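To: Moodley Building Users List
From: Facilities and Materials Office, Moodley Building
Date: July 27, 2021
Subject: Re: Packing paper, table surfaces and the blue trays

Dear list members,

The office thanks the Clastotent group for its message, which is quoted in part below so that all users of the ground floor have the same text in front of them. Replies follow each section.

> We would like to raise the matter of packing paper. Since the change
> of supplier in March, nearly all incoming parcels have been filled
> with brown paper in place of air pillows. Our members have no
> objection to the paper, but there is no agreed place to put it. Some
> of it goes into the general waste, some is kept for reuse, and a fair
> amount is simply left on the work tables.

The change of supplier was made under the purchasing agreement with Dralora and will remain in force for the coming year. Brown paper fill is accepted by the building's paper recycling service provided that it is free of tape, labels and food. Paper with tape on it should have the taped portion torn away and placed in general waste. Users are not required to flatten the paper before recycling it, but flattened sheets take up much less room in the bins, and the bin by the loading door has been overfilled on several occasions.

Paper that is to be kept for reuse should be smoothed out, folded once and placed on the lower shelf in Room 246. Sheets shorter than a forearm are not worth keeping. The shelf will be cleared at the end of each month, and anything left on it at that time will be recycled.

> Our second point concerns the white tables. Several of them have
> begun to show fine scratches, and one has a gray mark that will not
> come off with water. Could the office confirm which cleaner is
> approved? A bottle of Flokis was left in the supply cabinet and we
> are not sure whether it may be used.

Flokis may be used on the white tables, diluted as shown on the label and applied with a soft cloth. It should not be sprayed directly onto the surface. Scouring powder and the green abrasive pads from the kitchen are not to be used on any table in the building. Please report the gray mark to this office with the room number and the position of the table, and a member of staff will inspect it. Tables that cannot be restored will be placed on the replacement list, which at present is funded for 2 tables only.

> Finally, we would ask that trays be returned to where they belong.
> We regularly find that ours have been moved to other rooms, and we
> have had to borrow from the second floor.

The office agrees that this has become a nuisance. A tray belongs to the table at which it is used and should remain there when the table changes hands. Trays needed for carrying parcels may be requested from the stock in Room 582, where they must be signed out and back in. Groups wishing to purchase trays of their own should mark them on the underside in permanent ink, and should not apply adhesive labels to the rims.

The following arrangements apply to all work tables on the ground floor from the date of this message.
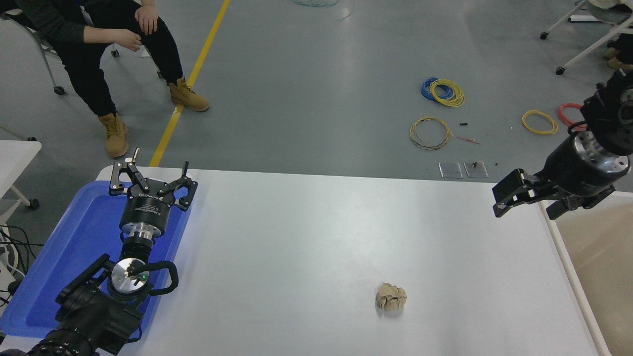
Table tops are to be left clear of loose paper at the close of each work period, whether or not the same group expects to return to the table the next morning. The rule covers small amounts as well as large ones. A single crumpled ball of brown paper on a white table top, with a blue tray a short distance to its left, is to be picked up like any other, and is not to be put into the tray. Trays are for parts and tools in current use. Paper placed in them tends to be carried off with the contents and is later found in drawers and cabinets.

Chairs may stay on the floor side of the tables but should be kept off the yellow line, so that carts can pass.

Questions about recycling or the approved cleaner may be sent to this list. Requests for trays, and reports of damage to tables, should go to the office directly at extension 736, or in writing through the box outside the front desk. Please give the room number in all cases.

Facilities and Materials Office
Moodley Building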